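From the bench: foam fingers, round two

Hi again from the back half of the Bramwood shop! Last time I promised I'd report on the hand-held gripper trials once we had something better than grumbling to share, so grab a coffee, because I have opinions now.

Quick catch-up if you skipped the May issue. We have two sets of fingers for the hand-held gripper. One is the smooth rubber set that came from Nambiar, and the other is the black foam-faced set Tekle Berhe put together over a couple of evenings. Same handle, same camera, same levers, so all we're really comparing is what touches the object. Mahlet Belay and I took turns squeezing the trigger and Saron Gebreyes kept the score sheet (she is much stricter than I would have been).

We started with easy stuff, boxes and mugs, and both sets did fine. Boring! So we moved on to paper, and that's where it got fun. A magazine lying flat on a table is a miserable thing to pick up. The cover is slick, the edge is thin, and if you come in at the wrong angle you just push the whole thing along the wood. My favorite approach so far is to line up over the long edge with the fingers wide open, get one on each side of it, and then come down slowly.

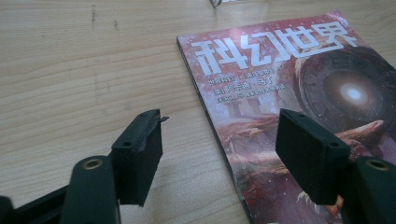 Foam-like fingers open over the edge of a copy of 科幻世界.

We gave each set 15 tries at lifting the magazine by its edge. The rubber fingers managed 5, and two of those Saron only allowed after an argument. The foam did better, though I'm holding back the number until Bontu Wako has had a go, as Mahlet and I have both practiced far too much by now. What I can say is that the foam gives a little when it meets the table, so you don't need to be so perfect about height, and my wrist was a lot happier at the end.

The downside is wear. Foam frays at the corners, and dragging it over a tabletop can't be helping. Tekle wants to try a denser sheet from Brakari, and I'd like the top edge wrapped over and glued so there's no loose lip to catch on pages.

Next up is cloth, then the dreaded plastic sleeves. Heiðrún Brøndum is bringing the Demow controller over so we can log finger width while we squeeze, and I could use 2 more pairs of hands for that. If you're free in the afternoon and don't mind picking up the same magazine over and over, come find me!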